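Search this site Enter keywords Go

Wanted: people to sit in on a hand comparison, Bangate test floor, February 2020

We are looking for 18 people to help us compare two robot hands, the Troltov and the Nadach. Both makers say their hand can deal with household cloth. We have read both brochures and we don't believe either one yet.

You don't need to know anything about robots. If you have ever done your own laundry you know more about what a good grip on a shirt looks like than most of the people who write spec sheets. If you work for either maker, or used to, please don't apply.

A session runs 2 hours. You will sit on the test floor while a two-armed machine picks up pieces of clothing and tries to put them in a basket. You mark each try on a paper form: held, slipped, dropped, or "something else," with a line to say what. At the break we change the hands over and start again with the same clothes. We won't tell you which set is which until you have turned in your form. Please don't ask the operator, who has been told to be dull company.
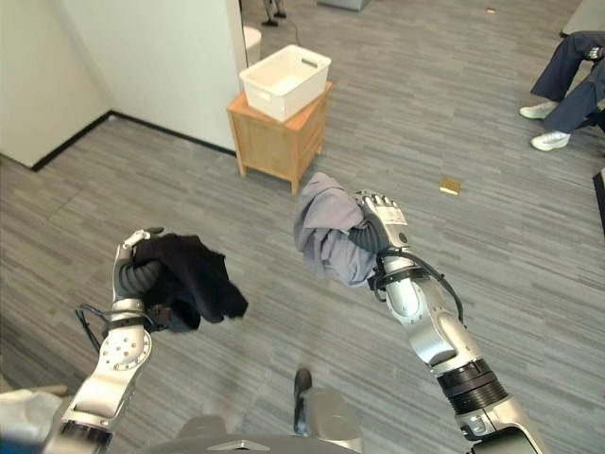 Delyth Powell wrote back to our first notice to say that cloth is too easy a test, that any hand with a rubbery finger will hang on to a rag, and that we ought to be scoring the letting go. She has a point, and the form now has a second column for release. We still want the first column. In October one of the controllers, the Pugh, logged 904 good grips in a row, and people who had been in the room remembered it differently.

Pay is a flat fee per session, plus bus fare. Wear closed shoes and leave loose scarves at home. You will be seated the whole time, off to one side, and you must stay in the chair while the arms are powered. There is a lot of waiting. Some tries take a few seconds and some go nowhere and have to be called off.

To apply, write to Ro-un Noh at the Bangate front desk with your name, the hours you can do, and a sentence or two on a gadget that let you down - we do read these. Applicants who are sure that robots will be folding everyone's sheets soon are welcome too, but they fill in the same form.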